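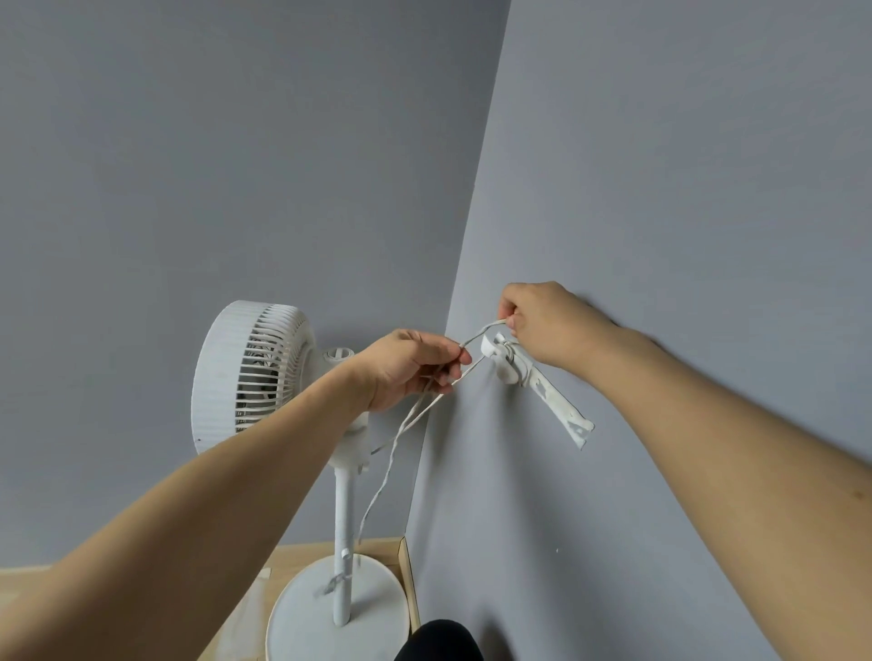

A **pedestal fan**, also called a standing or floor fan, is an electric fan carried on an upright pole above a weighted base. It moves the air already in a room and doesn't cool it, though most people sitting in front of one in July would be glad to argue the point. Household models commonly have a head that tilts, so the breeze can be sent along the floor or up toward the ceiling.

Corners are a favorite spot, being out of everyone's way, and that leaves the cord to be dealt with. Some owners let it lie in loops on the base, while others gather it up and fix it to the wall with a clip or strap – a small job, but it takes both hands and a little patience.
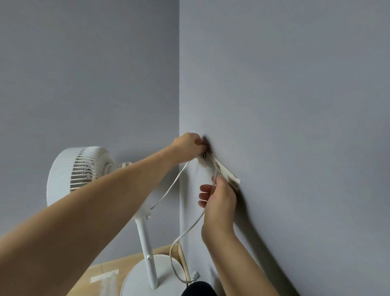 ## Adjustment and care

The head is best turned with one hand on the grille and the other on the motor housing, with the fan switched off. Dust settles on the base as well as between the ribs, and a soft brush followed by a damp cloth will take care of most of it – unplug the fan first, of course, and let everything dry before using it again.

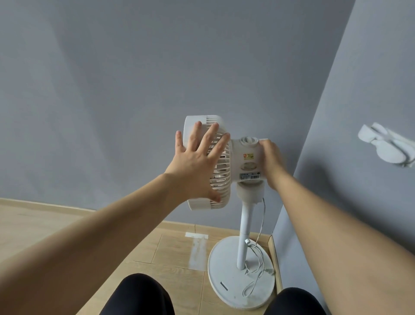 *White pedestal fan with its head tilted, standing in a corner.*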